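Home | Diary | Allotment | Walks | Old entries | Links

Filed under: Diary, Walking, Weather

August 2004

Up at half past five to do the last part of the river path before the holiday ends. I have been walking it in bits since June and had only the stretch from Pakunbridge to Flasham left. Packed cheese sandwiches, two apples and the big flask. Left the small flask at home after it leaked into my map last time.

The bus to Pakunbridge was on time and had five people on it. I got off at the church and bought a paper, which was a mistake as I then had to carry it all day. The shop has put up its prices again. The path starts behind the car park, past the bottle bank, and for the first mile it is mostly nettles. I had shorts on. By the second stile I had put the waterproof trousers on over them and was too warm, but I kept them on. 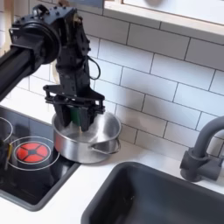

After the weir it opens out and the going is easier. The river is very low. There were cattle standing in it up to the knee at the bend, and I had to wait a while for three of them to move off the path. I saw one heron and a lot of ducks. No kingfisher, though I have seen one there twice before.

I stopped for the first sandwich at the lock. My left boot was rubbing so I changed the sock and put a plaster on the heel. These are the Ralik boots I bought in the sale and I am still not sure of them. They are dry enough but the tongue slips to one side whatever I do with the laces. If they are no better by the autumn I will go back to the old pair and have them resoled.

The guide says 7 miles from the lock to Flasham. It felt longer. The bridge by the mill is shut for repairs and the diversion goes up through Hollenstein Farm and back along the road, with no pavement and a good many lorries.

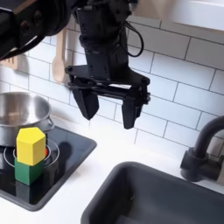 It rained from twelve until nearly two. I sat under the trees at the top of the farm track and read the paper after all. There was nothing much in it. I did the quick crossword except for two clues in the bottom corner. When the rain eased I went on, and the path down to the river was so slippery that I took it sideways, holding the fence.
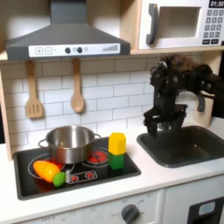
The toy kitchen, with the hood and microwave.

Reached Flasham at ten to four. The tea room was closed, with a notice saying back in September. I finished the flask on the bench by the war memorial and ate the second apple. The number 19 bus came at twenty past and I slept for part of the way home.

That makes the whole river done, source to Flasham, in eight outings. I have written up the mileage in the back of the notebook. I would like to do the canal next, but the trains are awkward and it may have to wait until spring.

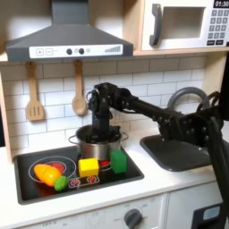
Page 577

Bath, then beans on toast. Heel is sore but the skin has not broken. Hung the waterproofs over the banister and stuffed the boots with the newspaper, so it was some use in the end. I need to ring the dentist, pay the milk, and get more plasters. Bed at half past nine.

Back to top | Contact | Copyright of the author, all rights reserved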